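Fledach
README and data card, release 2

Fledach is a small set of tools for turning hand-held gripper recordings into clean training episodes for two-arm manipulation policies. It reads the raw streams, lines up the clocks, recovers the path of each gripper, cuts the recording into episodes, and writes everything out in a form a trainer can load without extra glue code. It also comes with a sample set, so you can run the whole chain on real recordings before you point it at your own.

We had a great time building this, and we hope it saves you some of the evenings we spent chasing clock drift!

What is in the box

fledach-sync: aligns the two gripper streams and the head view on one clock
fledach-track: recovers a six-axis path for each gripper, plus jaw opening
fledach-cut: proposes episode boundaries and lets you fix them by hand
fledach-view: plays all streams side by side with the recovered paths drawn on top
girnon: the planner and replay layer, kept in its own folder because it can be used alone

The sample set is called Deden. It holds 751 episodes cut from 2641 raw clips. The clips that did not make it are still listed in the index with a short reason code, so you can rerun the filter with looser settings and see what comes back.

Getting started

Unpack the archive, make a fresh environment, and install from the top folder with the usual install command. Then run fledach-check. It reads one short episode, runs every stage, and prints a line per stage. If the track stage complains about a missing calibration file, copy the one in calib/sample into calib/current and run it again. You do not need a robot for any of this. Girnon has a dry mode that plans and draws without sending a single command.

The task in Deden

Each episode is a tabletop rearrangement with a couple of everyday items on a plain pale surface. We like this kind of task a lot because it looks easy and still trips up a policy in interesting ways: flat objects leave little to grab, and the jaws have to come in at a sensible angle.

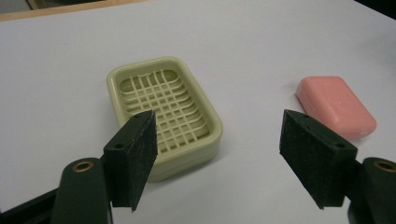

Perception in Fledach starts from the wrist view, and the first thing the code does is separate the fingers from everything else. The finger mask is computed once per session and then nudged per frame as the jaws move. It matters more than you might think. With the green soap dish sitting between two dark pads, and the left pad covering part of its front edge, a plain color segmenter handles the open side nicely and then gets the covered side wrong. The mask tells the object stage which edges are real and which ones are only where a finger happens to be. The bar of pink soap gets the same treatment where the tip of the right pad overlaps its corner. Objects that are partly covered keep a "partial" flag, and the planner widens its margin for them. The grate in the dish was a fun case. Our early edge detector split it into a crowd of tiny rectangles, so there is now a merge step (merge_inner in the config) that folds small closed shapes into the larger one around them. Leave it on for anything with holes in it.

How Girnon plans

Girnon takes the recovered paths and turns them into targets for a pair of arms. It works in three passes. First it smooths each path and drops jitter below the tracker's noise floor. Then it checks reach and joint limits for the arms you describe in arms.yaml. Last, it looks at both arms together and delays one of them if their swept volumes get too close. A delay is always preferred over a detour, so the shape of the human motion survives — only the timing changes.

The config options people touch most:

smooth_window: 7 by default, counted in frames. Larger values look prettier in the viewer and make contact timing worse.
pair_margin: the smallest gap allowed between the two arms. Raise it if your grippers are bulky.
hold_idle: when one hand is parked, keep its arm exactly where it is instead of following tiny drifts.
merge_inner: described above.

Head view

The head view is optional for training, but please keep it for debugging. It is by far the quickest way to see which hand was doing what, and it catches swapped left and right streams right away. Fledach-view puts it in the large pane and the wrist views underneath.

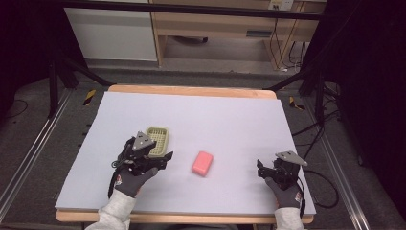
Lévesque asked whether the head view could be used to fix the gripper paths when wrist tracking drops out, and said that on a similar two-hand setup the plain table gave the tracker very little to hold on to when the wrist view was close in.

Partly, yes. There is a fallback called head_assist that estimates where each gripper is from the head view and uses that to bridge short gaps. It is good at sideways motion and weaker on height. Frames filled this way are marked in the output, and the default loader leaves them out. Turn them back on with include_bridged if you want to try them. We would love to see results from a cluttered table, where we expect the bridge to be needed less often.

Known issues

Fledach-cut sometimes ends an episode early when both hands pause together. Check the last boundary in each clip.
The viewer uses a lot of memory on long clips. Split them first.
Girnon's dry mode ignores tool weight.
Jaw opening is reported in normalized units, and the zero point can shift between sessions. Run the open-close calibration at the start of each one.

Planned for September

A faster mask update, a way to edit arms.yaml from inside the viewer, and an exporter that writes only the head view and jaw signals for people training small models.

Changes in release 2, 9 June 2018

Added head_assist and include_bridged. Moved girnon into its own folder. Fixed a bug where merge_inner ran before the finger mask and merged objects into the pads. Reason codes in the Deden index are now words instead of numbers — old scripts that read the numbers will need a small edit, and tools/convert_codes does it for you.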